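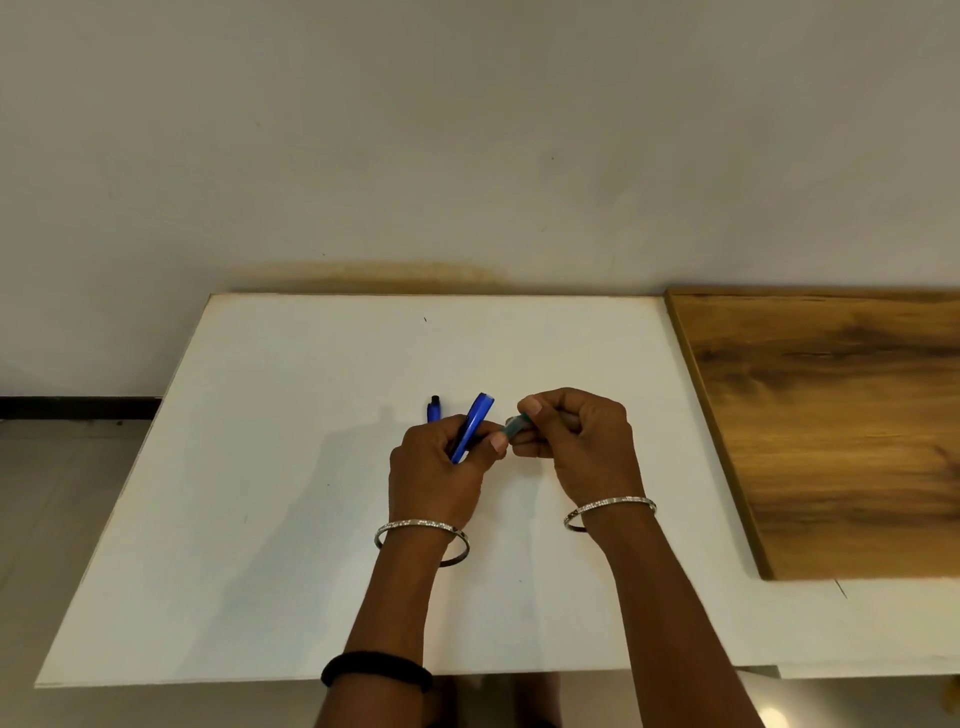

September, bench 2, started 9.40. Small parts for the Grotico job, second go at sorting the odds and ends tub. Condero want the lot back bagged by type and the list we had from Prulum is no use, half the codes are old ones. Doing it on the big white board again, the matte surface is good for this, even the little translucent greenish bits show up on it, on the bare bench they vanish. Kept the blue pen in my left hand the whole time so I could mark bags as I went. Slower than putting it down but I lose pens.

Curved blue pieces – glossy ones go in bag 4, any with a chip or white stress line in the reject pot. Don't try to bend them back, Tomás tried that last time and they just go.

Greenish ones: check both ends for flash, fingernail is enough, no knife. Code on the sheet is 2671 but the tub lable says 836. Went with the sheet for now, need to ask Mahama which is right before anything is sealed.

Stopped at 11.15 with 40 done and bagged. Rest still in tub, lid on, under the bench.

To do
– new labels, the small ones, old roll is nearly out
– wipe board down, scuffs don't come off so leave them
– T. Carroll to check bag 4 agaisnt the sheet
– ring Mahama re code, after 2 is best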